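Ferkov Woven Toy Basket, Large, Orange

Sold by Irbridge Home Storage
Item 100-4

Product details

The Ferkov is a large open basket for soft toys, blankets and cushions. It has no lid, so a child can drop things in from standing height and see what is inside without tipping everything out on the floor. Most of our customers keep it in a bedroom or at the end of a couch.

The weave is wicker all the way up. The strands are close enough together that small plush arms and ears don't poke through the sides, but air still gets in, and that helps if toys go back in slightly damp after a wash. The rim is finished on the inside as well as the outside.

It ships in one piece. There is nothing to assemble.

What fits

We pack the basket for the store display with plush in mixed sizes. Rounded toys with short pile go in easily and come out easily. Long-legged toys take up more space than you would think and are better laid flat at the bottom. Put the favorites on top.
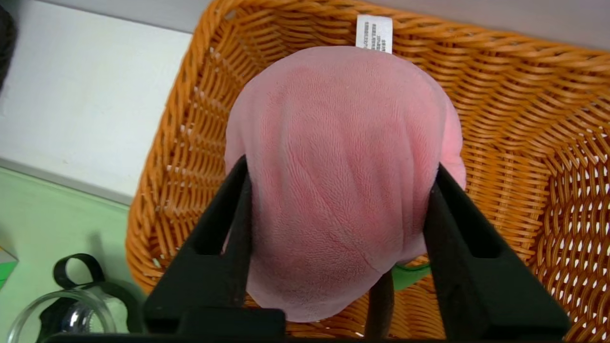
Hard plastic toys can go in too, but they scratch the strands over time, and small pieces work their way to the bottom. For blocks and figures we suggest the Abera bin with the solid base. The Endudeo liner fits the Ferkov and is sold separately. It ties at the rim with 4 tapes and can be washed at 90 degrees Fahrenheit.

Cleaning and care

Dust the basket with a dry brush or the soft brush on a vacuum cleaner. Wipe marks with a cloth that has been wrung out well, then leave the basket to dry away from radiators. Do not soak it. Do not leave it in direct sun for weeks at a time, as the orange will fade unevenly.

Check the care tag on each plush toy before washing it. Some can go in the machine inside a pillowcase, others are surface wash only. Let them dry right through before they go back in the basket.

Good to know

Wicker is woven by hand and the color varies a little from basket to basket. If you are ordering two for the same room, put them on one order and we will pick a close match. A few loose fiber ends are normal on a new basket and can be trimmed with scissors. The basket is not meant for sitting or standing on, and it should not be hung.

Shipping and returns

Orders go out from our warehouse within 4 working days. Unused baskets can be sent back within 90 days in the original carton. Liners can be returned if the bag is still sealed.

The natural and gray versions are out of stock and will be back in April. Orange is available now.

Page updated August 13, 2025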